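How to Run a Bathroom Demo at a Robot Open Day (Our Notes from Stilside)

Typed up fast the evening after, so excuse the mess. We do the robot sessions at the Stilside show flat and people keep asking how to set one up in a real bathroom. OK, so. 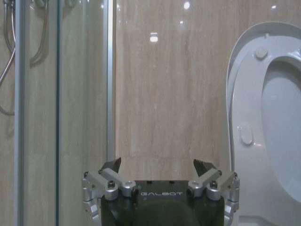
Bathrooms are the worst room for this. Small, shiny, one door. Also the room visitors care about most, so do it anyway.

What you need

A robot with an arm, charged. A laptop outside the room. Long power lead for the laptop. Floor tape. A screen in the hallway showing the wrist camera. Two people minimum, one on the stop button and one talking. Don't combine those jobs. We did once at Jonham and the talker forgot he was holding the button.

Step 1. Measure the door

Before anything else. Base width, then add the arm folded, then a bit more for wobble. Check the sill too. Preritau had a raised metal strip across the doorway and we lost most of a morning to it. Ended up with a little ramp cut from scrap board.

Step 2. Look at the shiny stuff

Glass shower panels, glossy tile, white porcelain. All trouble. Depth cameras see straight through glass or get a bounce off it, and polished stone throws the ceiling lights right back at you. Drive in by hand first and watch the feed. If there are hot spots on the wall, turn off a light or two. If the robot thinks the shower is an open doorway, mark the glass as a no-go zone in the map. Do it in the map. Tape on the glass works but looks awful and leaves gunk.

Step 3. Park and mark

Put the base where the arm can reach everything in the demo without driving again. Tape the floor at the wheels. You will be coming back to that spot all day.

Leave space by the toilet. Easy to get too close with the elbow when you're only watching the fingers.

Step 4. Teach the moves slow

Start with the gripper open, nothing in it. Approach, stop, back off. Run that until it's boring. Then add the object. Ours is a folded cloth, picked up off a stool and handed to the presenter. Soft, cheap, doesn't matter if it drops.

Speed at a quarter for teaching. We go to half for visitors and no higher.

Raise the lid by hand before the group comes in, or leave it down all day. Pick one. If it changes between runs the arm's path check complains and you're standing there in front of people clicking through warnings.

Step 5. Test the stop

Press it mid move. Then press it again with the arm stretched out. Then have the other person do it. Write down that you did it, the venue will ask.

Step 6. Dry run with a pretend crowd

Grab whoever is in the building. We had 6 people in the hallway at Stilside and right away found out the back row couldn't see the screen. Moved it up onto a shelf, fixed.

Running the day

Groups of 12 max. They stay in the hallway, on the far side of the tape, and watch the screen plus what they can see thru the door. Each run is four minutes, then questions. Start at 10 in the morning if you can, the first group is always small and it's a good warm up.

Say out loud when the arm is about to move. Every time. Kids will step over the tape, so the stop person watches feet and ignores the robot.

Questions you'll get: can it clean the toilet (ours can't, say so), what happens if it slips on a wet floor, how much is it. Have the price answer ready or a polite way around it.

Swap batteries at lunch even if it says it's fine.

Numbers, in case you're planning

Stilside had 1,129 visitors through the whole flat over the open day weekend in December, and around 550 of them came to the bathroom runs. More than we planned for. We ran out of handouts by early afternoon on the first day. Print double.

Stuff that went wrong

- Wi-fi dropped every time the door was shut. Use a cable or keep the door open.
- Warm room, lots of breath, camera lens fogged a little. Wipe between groups. Soft cloth, not your sleeve.
- Cloth slid off the stool twice. Put a rubber mat under it.
- The Latuheru venue had motion sensor lights that went off in the middle of a run. Ask about that before you go, and get somebody to switch them to manual.

Packing up

Fold the arm before you drive out. Peel the tape the same day, it gets harder to lift overnight. Take photos of the tile, glass and door frame on your way out so there's no arguement about scratches later.

Checklist for the map and the no-go zones is comming, still need to tidy it up. Will post when it's done.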